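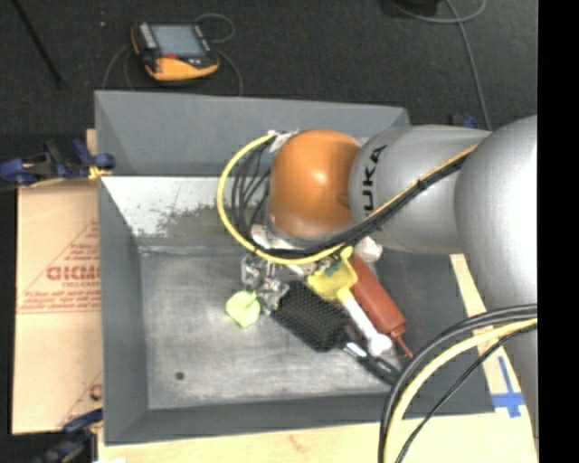 Ticket : cellule de tri Prurano, prises manquées sur les objets souples

Statut : en cours
Ouvert par : Wajid Cheema, atelier retours
Site : Grodden
Priorité : normale

Problème signalé

Depuis le changement de poste de 14 h, le bras KUKA annonce des prises réussies alors que la pince remonte à vide. Cela arrive surtout avec les objets mous ou plats. Le logiciel Swati compte la prise, l'objet reste dans le bac, et l'opérateur du poste d'emballage attend un article qui n'arrive pas. Sur 61 cycles relevés cet après-midi, 4 fausses prises. Les objets rigides passent sans problème.

Ce qui a été essayé

1. Redémarrage de Swati depuis le poste opérateur. Aucun changement.
2. Contrôle du serrage des brides bleues du bac. Rien n'a bougé.
3. Nettoyage des doigts de la pince au chiffon sec. Aucun changement.
4. Passage en vitesse réduite. Deux fausses prises de moins sur la série suivante, mais la cadence devient trop basse pour alimenter l'emballage.

Réponse du support Flaltard

Merci pour le relevé. Pouvez-vous refaire un essai avec un lot mélangé, objets groupés, en notant la hauteur à laquelle la pince s'arrête ? Nous soupçonnons le seuil de fermeture. Il a été réglé en mai sur des flacons et des manches, et il considère sans doute qu'une pince presque fermée tient quelque chose. Merci de ne pas modifier le seuil vous-mêmes tant que nous n'avons pas les valeurs.

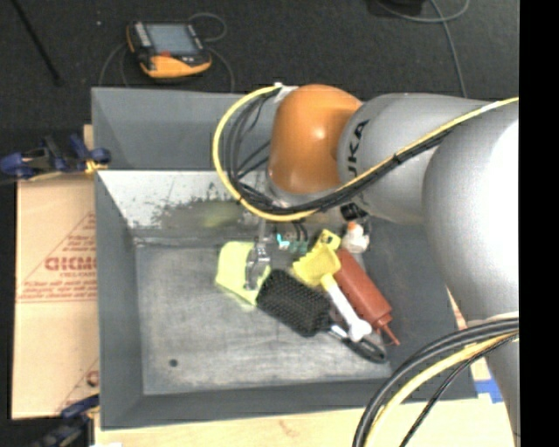
Côté atelier, le plus gênant est la répartition du travail. Avant la cellule, la personne au tri voyait tout de suite qu'un article lui avait échappé et le reprenait. Maintenant elle surveille l'écran, prépare les bacs et traite les rejets, et l'erreur apparaît un poste plus loin. J'ai refait l'essai demandé avec la brosse noire, la pelle jaune à manche blanc, la bouteille souple brun-rouge et l'objet jaune-vert pâle qui ressemble à une éponge. C'est ce dernier qui pose problème : la pince descend juste au-dessus, se ferme sur le bord et le laisse glisser. Les valeurs de hauteur et de fermeture sont dans le journal exporté de Swati.

Deux opérateurs demandent aussi si les fausses prises entrent dans le taux d'erreur du poste. Pour l'instant oui, et cela passe mal. J'ai demandé au chef d'atelier de les sortir du calcul jusqu'à la clôture du ticket.

Réponse du support Flaltard

Valeurs reçues. Le seuil est bien trop permissif pour les matières compressibles. Nous préparons un second profil de prise pour ces articles, avec une descente plus basse et un contrôle de fermeture après la remontée. Si le contrôle échoue, Swati relance une prise, puis envoie une alerte au poste de tri.

Consigne provisoire pour les équipes

- Objets mous : retrait à la main avant le lancement du cycle, cellule à l'arrêt.
- Objets rigides : cycle automatique normal.
- Toute fausse prise : bouton « écart » sur l'écran Swati, sans autre saisie.
- Écart à l'emballage : prévenir le tri avant de rouvrir la commande.

Reste à faire

Installer le second profil (Flaltard), refaire une série de 61 cycles à vitesse normale (atelier), montrer la nouvelle alerte aux deux équipes avant la remise en service complète. Le ticket reste ouvert jusqu'au résultat de la série.

W. Cheema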